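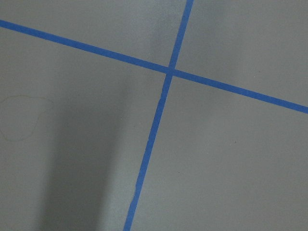
Trosar Releases Version 7 of Its Localization Software for Mobile Manipulators

12 shares | 3 comments

JODTHORPE — Trosar today released version 7 of Trosar Align, its software for locating mobile robot arms on a work floor. The new version lets a robot find its position from ordinary tape marks, using the camera already mounted at its wrist. It is available to all current license holders at no added cost.

Mobile arms usually travel on a wheeled base, park next to a bench or machine, and start work. The base rarely stops in exactly the same spot twice. The arm then has to correct for the difference before it can pick up a part or open a door. Many sites handle this with printed targets fixed to each station, and those targets have to be bought, mounted, measured and kept clean.

With version 7, an operator puts down two crossing strips of colored tape near the station and teaches the robot the mark once. On each later visit the arm looks down at the floor, the software finds the edges of both strips, and the planner shifts every stored waypoint to match. The strips do not need to meet at a right angle. A skewed cross is easier to work with, as a perfectly square one looks the same from four directions and leaves the software to guess which way the robot is facing.

The detection step was rewritten for this release. Earlier versions looked for the corners of a printed pattern and failed if one corner was hidden. Version 7 fits straight lines along the full visible length of each strip and takes the crossing from those lines. Small nicks and torn edges are treated as outliers and dropped from the fit. Soft shadows, stains and dust on the floor are handled by a separate color check, which runs before any line is fitted.

The company tested the release at the Mahama parts warehouse in Jodthorpe, where mobile arms move small bins between shelving and packing benches. The test covered 40 stations and 300 docking attempts. The software found the mark and produced a usable position in every attempt but 7. In those 7 cases it reported low confidence and the robot stopped and asked for help, as it is designed to do. Five of the stops were traced to glare on a freshly coated section of floor. The other two came from tape that had been partly lifted by cart traffic.

Setup at the warehouse was done by the site's own maintenance staff. Teaching a mark involves driving the robot to the station, moving the arm to a viewing pose, and confirming the result on the tablet. The software then saves the mark's colors, strip widths and crossing angle along with the station name.

Other changes in version 7 include:

- A planning option that keeps the arm in its viewing pose until the base has fully stopped, which removes a common source of blurred images.
- A log viewer that shows each camera image with the fitted lines drawn over it, so staff can see why a docking attempt was accepted or refused.
- A simulation mode for checking shifted waypoints against shelving and walls before the robot moves.
- A fix for issue 429, in which stations with similar names could overwrite each other's stored marks during a backup.

Trosar Align runs on the robot's existing computer and does not require a network connection during docking. It works with any wrist camera supported by version 6. Sites that prefer printed targets can keep using them, and both kinds of mark can be used in the same building. Stations taught in version 6 carry over without being taught again.

There are some limits. The tape needs to contrast clearly with the floor, and marks on patterned or heavily worn surfaces may not be detected reliably. The software also needs to see the crossing itself — one strip alone is not enough to fix a position. Trosar recommends matte tape and suggests checking marks in busy aisles as part of normal floor maintenance.

An integration for the Grudetti fleet manager is in development and is planned for August. It will let operators copy a taught station from one robot to another of the same model, with a short camera check on the second robot before the station is enabled.

About Trosar

Trosar develops perception and planning software for mobile robot arms used in warehouses, laboratories and light manufacturing. The company is based in Jodthorpe. License holders can download version 7 and the updated setup guide from their account page.

12 shares | 3 comments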